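# Rolland says its new bath towel never needs folding. Shoppers aren't so sure

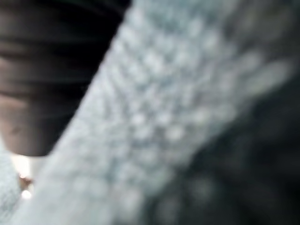
Rolland began selling its Clekero towel on Thursday with a bold promise: toss it on a shelf in a heap and it will look as neat as one that was folded. The company says the nubby weave "relaxes" into shape in 30 minutes.

That would be welcome news in any house with a linen closet. It would also be surprising. Rolland points to a home trial with 200 households, but it has not said who ran the trial, how the towels were washed or what counted as neat. A request for the full results got a two-page brochure.

Melina Gkikas, who manages the Gremer home goods store, put 3 of the towels on a shelf overnight. "They were soft, I'll give them that," she said. "In the morning I folded them."

Rolland product manager Niilo Heinonen said store shelves are too shallow for a fair test and that the weave improves after several washes — he did not say how many.

The Clekero set costs $589, bath mat included. Jimel, a rival brand, sells a plain terry set for much less and makes no claims about folding. Rolland said it will accept returns on unwashed towels only.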